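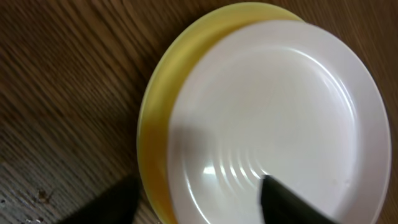

About Zulari

Zulari is a small language school in Wulville, and we teach Italian and Portuguese to adults and teens who want to talk to people! Grammar comes along for the ride (we love grammar, we really do), but every class starts with conversation, even the very first one, when all you can say is your name and what you had for lunch.

We began with one evening class in a borrowed room over the Hillico building. There were 3 students and a whiteboard that wouldn't stay on its hook. Today we have 20 classes a week, a lending library of 2,000 books, comics and graded readers, and our own front door on Piras Street.

How we teach

Groups are small and pretty lively. Beginners learn set phrases first and take them apart later, once their ears have caught up. Intermediate students keep a weekly journal, which the teacher answers in the same language – some of those exchanges have been going for years and are a joy to read. We go back over old vocabulary all the time, usually with games, skits or a song that will be stuck in your head until the next class.

Our teachers all learned at least one language as adults, so they remember how it feels to freeze up in the middle of a sentence.

Joining us

New beginner groups open in November. Each course runs 40 hours, and you can sit in on a class before you sign up. Not sure of your level? Stop by the office for a short chat and we'll find a group that fits.

Page updated 9/20/23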